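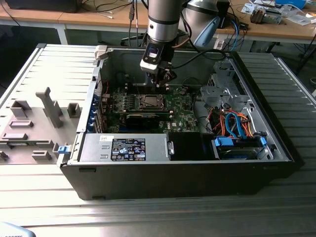

Cell 2 check after the gripper stop, Aug 31, 2023
Checked by: Mawuli Quartey

1. Emergency stop button – OK. Pressed two times, arm stopped both times.
2. Gripper cable – NOT OK. The loop can catch on the edge of the case when the wrist turns. Same fault as in February. Shorten the loop before next run.
3. Finger force – OK after reset. The log shows the stop at cycle 2,189.
4. Side panel off and laid flat, away from the arm path – OK.
5. PC unplugged from mains before the arm moves – OK. Please do not skip this one.
6. Speed limit in Folora program – was 900, now 156. Keep it low until point 2 is closed.

Result: no run without a person at the button.

2 comments

Estrella: Did you check also the cable clamp on the wrist? Ours was loose.

Mawuli Quartey: Yes, it was tight. I will add it to the list as point 7.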